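Gripper money, part two

1 June 2024

So the budget went in, and I can finally stop waking up at night thinking about cables. A few of you asked how we got to the number, so I'll try to remember it in order (no promises).

We started out wanting one full arm from Kuvetti. Lovely machine, I drooled over the brochure back in December, and then the quote landed and that was that. Ravinder Lavoie, who runs the purse at Unurdale, gave me a look I won't forget. Plan B was handheld grippers, the kind you carry around and do the chores with yourself, and we'd save the arm for next year.

The pair came in under the 1,000 dollars I'd set aside, which left room for spares. I put down 678 for mounts, fingers and extra cables – mostly cables, please learn from me and buy more than you think! Then I'd forgotten cloths completely. A pack of 36 went on the list at the last minute, and Ravinder laughed at me for a full minute.

Bathroom cleaning is the first job on our list, so the toilet got a line of its own too.
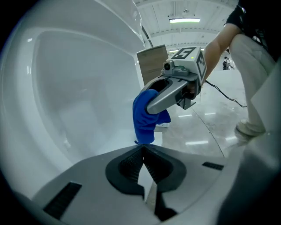 Blue cloth hanging toward the rim, one gripper in hand.

Still open: storage. Tang says one big drive will do, I say two, and we're both too stubborn to let it go. I'm pricing them this week and will post what we end up paying.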